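予算の紙と三か月にらめっこした話

7月に入ってから、夜はずっと表計算ソフトを開いています。うちの小さな工房(といっても人に貸している一階の奥、もとは倉庫だった部屋です)に、双腕のロボットを入れるかどうか、入れるならいくらまで出すか、という計画がようやく形になってきたので、忘れないうちに書いておきます。同じように個人や少人数で検討している人が、たまにメールをくださるので、そのお返事もかねて。

まず前提から。やりたいのは台所まわりの作業です。野菜を持つ、置く、箱に入れる、フライパンを動かす。工場で同じ部品を一日じゅう運ぶような仕事とはだいぶ違っていて、相手の形がいちいち変わるんですよね。去年の12月に最初の見積もりをとったときは、そのへんをまったくわかっていなくて、「腕が2本あればいいんでしょ」くらいの気持ちでした。若かった。半年ちょっと前のことですけど。

そのとき声をかけたのがTrandbridgeとOstonの2社です。どちらも返事が早くて、どちらの見積書も読めませんでした(笑)。項目が多い! Trandbridgeのほうは全部で17項目あって、本体のほかに架台、非常停止、制御盤、ケーブル一式、立ち上げ作業、講習、輸送、とずらずら並んでいます。Ostonは逆に9項目しかなくて、一見すっきりしているのに、よく読むと「設置環境はお客様にてご用意ください」と下のほうに小さく書いてある。この一行がくせもので、電源工事も台も床の補強もぜんぶこっち持ちという意味でした。総額だけ見比べていたら、たぶんOstonに決めていたと思います。

そこで、両社の見積もりを同じ表に並べ直すことにしました。縦に項目、横に会社。片方にしかないものは、もう片方の会社に「これはどうなりますか」と聞いて埋めていく。地味です。すごく地味なんですが、これをやったら差がほとんどなくなってしまって、拍子抜けしました。最終的に、設置まで込みの金額はどちらも1,393万円の枠にはなんとか収まる、というところまで来ています。この1,393万円というのは、補助が下りた場合に使える上限として、うちの口座と電卓が出してきた数字です。きりが悪いのはそういうわけです。

で、腕よりも悩んだのが手です。

つかむ部分をどうするか。2本指の平行グリッパーなら安いし、丈夫だし、予備も買いやすい。いっぽう指が何本もある手は、もう、値段の桁が気持ち的に違う。片手ぶんの見積もりをもらった日は、お茶をいれに行って、しばらく戻りませんでした。しかも左右で2つ要るわけです。当たり前なんですけど、単価の欄を見ているときって、つい1つのつもりで計算しちゃうんですよね。同じことをやりそうな人は、表の「数量」の列に先に色をつけておくといいです。わたしは黄色にしました。

それで、実機を買う前にシミュレーションでどこまで見当がつくか、というのを春から試しています。これは本当にやってよかった! パソコンの中に台所の調理台をつくって、両側から多指の手をつけた腕を伸ばして、野菜やら鍋やらを相手に動かしてみる。床も抜けないし、誰の指もはさまない。ソフトはKeledachという環境を使っていて、こちらは月払いなので、やめたくなったらやめられるのも気が楽です。

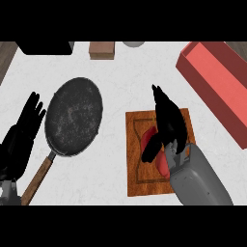
シミュレーションをまわしてわかったのは、欲しいのは「力」より「すきま」だということでした。カタログだと可搬重量がいちばん大きな字で書いてあるので、どうしてもそこを見てしまいます。でも台所のものって、たいして重くないんですよ。ピーマンひとつ持つのに何キロも持ち上げる力はいりません。それより、手を伸ばしたときに手首やひじが台やまな板の縁に当たらないか、丸くてつるんとしたものを上から包むときに指の行き場があるか、もう片方の腕の通り道をふさがないか。困るのはだいたいそっちです。なので、可搬重量がひとつ下の機種に落として、浮いたぶんを手のほうにまわす、という方針に変えました。これで表の合計はあまり動かずに、中身がだいぶ変わりました。

もちろん、画面の中でうまくいったからといって、実物でもうまくいくとは思っていません。摩擦の設定をちょっといじっただけで、持てたり落としたりしますから。本物の野菜は濡れているし、へこむし、日によって大きさも違う。だから「多指の手でぜんぶ解決!」という計画にはしないで、片手だけ多指、もう片方は平行グリッパーという組み合わせも別案として残してあります。片手案だと、左右とも多指にする案より143万円安くなる。この143万円、何に化けるかというと、予備の指と、二年目の保守です。現実的でしょう。夢がないとも言います。

保守の話もしておきます。ここ、最初の表ではまるごと抜けていました。買うときのお金ばかり見ていて、動かしつづけるお金の欄がなかったんです。お恥ずかしい。消耗品、点検、部品を送るときの送料、止まっている間に代わりの作業をどうするか。TrandbridgeもOstonも年間保守の案を出してくれましたが、内容がけっこう違います。Trandbridgeは来てくれる。Ostonはこちらから送る。送るほうが安いのはわかるとして、腕を箱に詰めて送るところを想像してみてください。あの箱、捨てちゃだめなんですよ。つまり置き場所も要る。倉庫だった部屋にロボットを入れたら、箱の倉庫がまた要るという……。

置き場所ついでに、調理台の寸法のこと。わたしは家にあった余りの天板を使いまわす気まんまんだったのですが、両腕の届く範囲を重ねて描いてみたら、奥のほうにまったく手が届かない帯ができてしまいました。腕を近づければ届くけれど、今度は手前で窮屈になる。結局、天板は新しく切ってもらうことにして、そのかわり道具は家のものを持ってくることにしています。フライパンもまな板も、使い古しで十分。むしろ新品ばかりそろえると、あとで普通の台所のものに替えたときに慌てそうです。

それから電源。これは工事の人に見てもらうまで決められないので、表では「未定」のまま、枠だけ多めにとってあります。未定の欄があると気持ち悪くて、つい適当な数字を入れたくなるんですが、入れると自分でそれを信じてしまうのでやめました。一度やって、翌週に「この金額、どこから来たんだっけ」と本気で悩んだことがあります。今は、見積書がある数字は黒、口頭で聞いただけの数字は青、自分の想像は赤、と決めています。最初は真っ赤だった表が、いまはほぼ黒。ちょっとうれしいです。

中古はどうか、という質問もときどきいただきます。考えました。名前だけは昔から知っていたBaxterのような双腕機を探してみようかとも思ったんです。ただ、うちは修理ができる人間がいるわけでもないし、部品が手に入るかどうかを毎回心配しながら使うのは、性格的に無理だなと。古い機械を直しながら使うのが好きな人なら、また違う答えになると思います。わたしは自転車のチェーンが外れただけで途方に暮れるほうなので。

レンタルも検討しました。三か月借りて、だめなら返す。理屈ではいちばん賢そうです。でも、立ち上げと講習の費用は借りる場合もかかるので、短く借りるほど割高になるんですよね。三か月のうち最初の一か月は、たぶん設定と転ばぬ先の柵づくりで終わります。そうすると実際に試せるのはその残りで、そこで「買う」となったら、また設置費。シミュレーションにかける時間を増やすほうが、うちの場合は納得がいきました。近くに借りて試せる施設がある人は、まずそちらに行ってみるのがいいと思います。うらやましい。

スケジュールのほうは、発注から届くまでの期間がどちらの会社も思ったより長くて、少しあせっています。特に手の部分。腕だけ先に届いて、手が来るまで待つというのもありうるそうです。そうなったら、しばらくは平行グリッパーをつけて腕の動きだけ確かめるつもりで、これも片手案を残しておきたい理由のひとつです。支払いの時期もずれるので、表にはもう一枚、月ごとのシートを足しました。合計が足りていても、ある月だけ口座がからっぽ、ということが普通に起きるみたいで、作ってみたら案の定、真っ赤な月がひとつ出てきました。そこは分割の相談中です。

長くなってしまいましたが、いま手元に残っている宿題は、電源の見積もり、分割払いの返事、それから平行グリッパーのつめを何種類買っておくか。つめはシミュレーションで丸いものと平たいものを一通り試して決めるつもりです。いまのところ、フライパンの柄をつかむ向きで意外と手こずっていて、今夜もその続きをやります。

見積もりの並べ方の表は、会社名と金額を消したひな形をつくりました。欲しい方はメールフォームからどうぞ。色分けもそのまま残してあります。

2024年7月18日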